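Drahomíra Doležal recebe-nos à porta do primeiro andar da Prullgate e pede que tenhamos cuidado com os cabos. Arrenda a sala desde abril e ainda não decidiu tudo. "As mesas foram a primeira compra. Queria-as redondas e pequenas, para duas pessoas comerem sem gritar."

As toalhas vieram depois. Encomendou 31 à Sudodach, uma loja de têxteis que fechava o armazém, e escolheu o padrão em poucos minutos. "O xadrez bege não cansa. As flores na barra foram uma cedência à minha sócia, Sunee Sangkhawat. Eu preferia liso, mas os clientes gostam de ler o que está escrito." 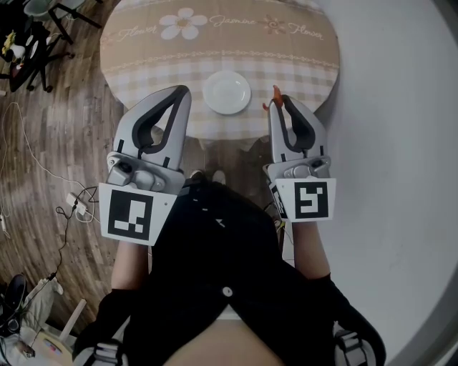

A toalha aos quadrados bege e brancos, com a barra de flores e a palavra "Jasmine".

A loiça é branca e sem desenho. Doležal diz que experimentou pratos de cor e que a mesa ficava confusa. "Com uma toalha destas, o prato tem de ser simples. Cabe um prato ao centro, dois copos e o pão. Mais do que isso já é outra mesa."

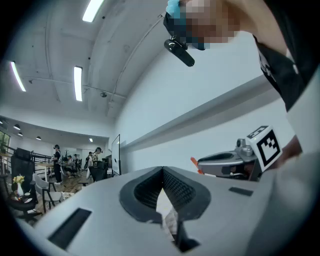 A luz é o assunto de que fala com menos entusiasmo. Pediu um orçamento a Villads Skov, eletricista, e recebeu uma proposta com 19 pontos de luz, que achou cara. Por agora ficam as lâmpadas fluorescentes compridas no teto branco e inclinado. "São boas para trabalhar e más para jantar. De dia não me incomodam. À noite, a toalha bege parece cinzenta." Quer trocá-las por etapas, a começar pelo lado das mesas. As paredes continuam brancas: "Já pintei uma sala de verde e arrependi-me."

O chão também fica. É de tábua, e Doležal mandou apenas lixar e encerar a parte mais gasta, quase 156 euros de material. "As cadeiras arrastam-se e riscam. Pus feltros, caem, volto a pôr."
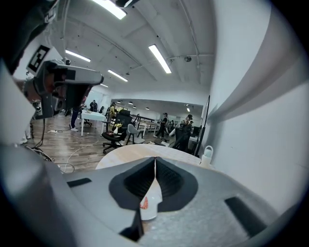 O tampo redondo de cor clara e, ao fundo, o resto da sala com chão de madeira.

A primeira refeição aberta ao público está marcada para 18 de maio, com seis mesas postas. As reservas fazem-se ao balcão.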